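Is a service plan on a refrigerator ever worth the money?

Posted by Inês Bragança, Thu 9 November
Filed under: Kitchen and appliances

We're replacing a fridge that made it through 18 summers with no plan of any kind. The new one is an Arnetti, $3569 before tax, and the store wants another $471 for something called Trevari Complete Care.
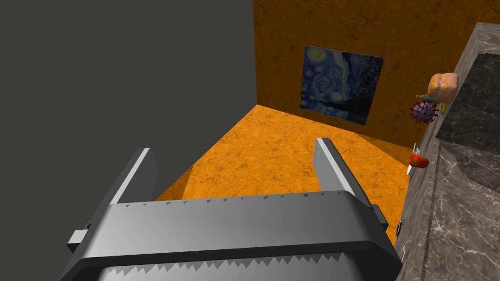
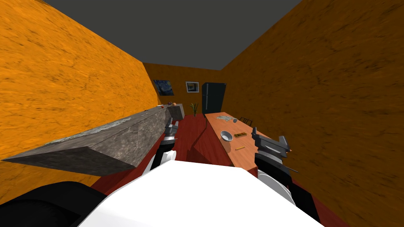

The salesman told me "the compressor alone would cost you more than that." Maybe so, but the maker's own warranty already covers the compressor for longer than the plan runs. When I pointed that out he switched to talking about the ice maker. Then it was power surges. I asked to see the full terms and got a folded leaflet with a smiling family on it.

The plan is three years, and as far as I can tell the first of those overlaps with the regular warranty, so I'd be paying for two. He also says the price is only good if I add it at checkout. That sort of thing makes me want to walk out.

Has anybody here used one of these plans and come out ahead? I don't mean "peace of mind." I mean a repair that got done, in a reasonable time, without you paying extra.

Jianguo Kang
I'd skip it. I repaired appliances for a living until my knees quit, and the plan calls were mostly door seals, clogged drains and people who had the temperature set wrong. Some of those the plan wouldn't pay for anyway. Seals were listed as a wear item and cleaning was "owner maintenance."

Ask for the contract itself, the one with section numbers. Look for these before you pay a cent:

Who does the work. The name on the leaflet may only be the seller. Mine came through an outfit called Bedoya that I had never seen mentioned in a store.
What happens if they can't fix it. Some pay the "current value" of the fridge, and they get to decide what that is.
The visit fee. I've seen $40 a trip on plans sold as having no deductible.
Food loss. There's nearly always a cap, and they want receipts. Who keeps receipts for mustard?

On the checkout deadline, I don't believe it. Call the store a week later and ask whether you can still add it. I'd be surprised if they turned your money away.

As for surges, buy a decent protector that's rated for a refrigerator, and check your manual first in case the maker says not to use one.

Roxana Cuervo
Get it!! Ours died in August and they replaced it, no questions. Best money I ever spent.

Ngan-ling Lam
Roxana, which plan was that and how old was the fridge? If it was under a year old, the maker would have owed you the repair regardless.

Inês, check your credit card benefits. Some cards add time to the manufacturer's warranty, some dropped it without making much noise, so read the current guide and don't go by what you remember. I did claim on a plan once, for a dishwasher. The part took five weeks, and I was washing plates by hand the whole time with a "priority" customer number taped to the counter.

Roxana Cuervo
I'd have to look, it was through the store. Maybe 10 months?

Inês Bragança
Thanks, all. I called and asked for the full contract. They said they'd email it and so far I have a coupon for water filters.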